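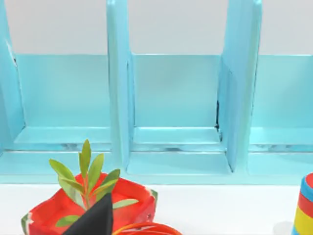

Sivitz has pulled the latest release of its tabletop arm controller after a fault let the gripper keep closing on objects it was already holding. The company said the fault showed up in simulation in September and that the release had gone to four outside test sites before it was withdrawn.

The problem was found by a group at Hurkden that runs the controller through household pick-and-place tasks before it is allowed near a real arm. The tasks use ordinary things such as cups, bowls and small containers, set out on a table in a simulated room. Out of 238 runs in the September batch, 20 ended with the grip force above the limit set for the task.

Vaida Navickas, who leads testing at Hurkden, said the controller was supposed to stop closing once both fingers reported contact. In the failed runs one of the two contact signals dropped out for a moment. The controller treated that as a lost grip and started to close again from its current position. When the signal came back, the force target was not reset.

"It reads as a firm grip on the first pass," Navickas said. "You only see the trouble if you plot the force for the whole run. The pass mark for the task was whether the object got where it was going, and in most of these it did."

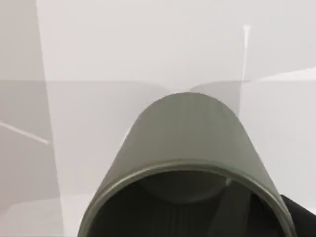
Cups were the worst case, according to the Hurkden report. With one finger inside the rim and one outside, the inner finger can lose contact when the cup tilts, and a tilt of that kind is common during a lift. Solid objects gave far fewer bad readings. The report also notes that the simulated cups do not bend or break, so a run could finish normally at a force that would crack a thin one.

The older release, which Sivitz customers have been told to go back to, uses a fixed force limit in the gripper itself. That limit was moved into the controller software this year so that it could be changed from task to task. Sivitz said the hardware limit will be restored in the next version and will apply whatever the software asks for.

One of the test sites, Vaher, had already loaded the release onto a physical arm. Vaher said the arm was run at reduced speed behind a guard and that there were no injuries. It has stopped using the arm until the fix arrives. The other three sites had used the release only in simulation.

Hurkden has added a force check to every task in its set and is running the September batch again on the older release. Sivitz did not give a date for the new version.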